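Projects > Second Year > Home and Storage Studies

Sorting Small Accessories in a Shared Bedroom
Submitted by Florian Pons, Geltby College
Last updated: Wednesday, August 20, 2025
3 min read

1. Purpose

The project examined how small personal accessories can be stored in a bedroom used by more than one person. Hair ties, ornamental clips and rhinestone pieces are light, easily tangled and often left on the nearest flat surface. The aim was to set out a simple method of sorting that a household could keep up without buying new furniture.

2. Method

Sorting was carried out on the bed, which offered the largest clear working area in the room. Shallow cardboard trays and box lids were used to hold items during sorting. Pieces with stones or beading were assigned to small clear boxes with lids, one or two pieces to a box. Soft items, including coiled hair ties and flower ornaments, were kept outside the boxes and laid directly in a tray.

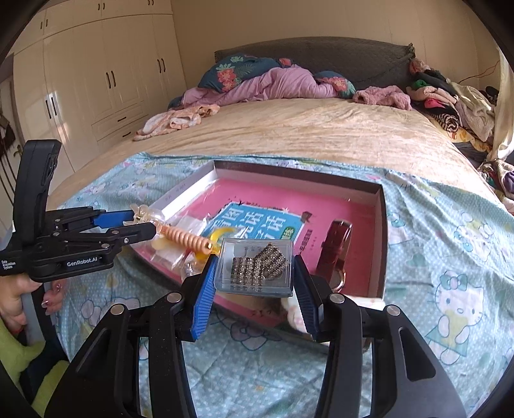
The division between boxed and unboxed items was settled early and was changed only once. Flower ornaments had first been assigned to boxes, but their petals were pressed flat under the lid. They were moved to the tray group in the second session.

Each session was limited to 100 minutes. Items without a clear category were set aside until the end — most of these were single hair ties with a metal cap or charm attached.

3. Results

The method was followed for 7 weeks. Clear boxes proved the most useful part of the system, as the contents could be checked with the lid closed. A tray with a strongly colored base was preferred to a plain one for dark items. Pale ornaments were easy to find on either.

Trays without dividers were less successful. Coiled ties drifted toward one end whenever a tray was carried, and had to be separated again.

4. Recommendations

Dividers of folded card should be added to the trays before the method is tried in a second room. Boxes should be stored flat, in a single layer. A further review is planned for January.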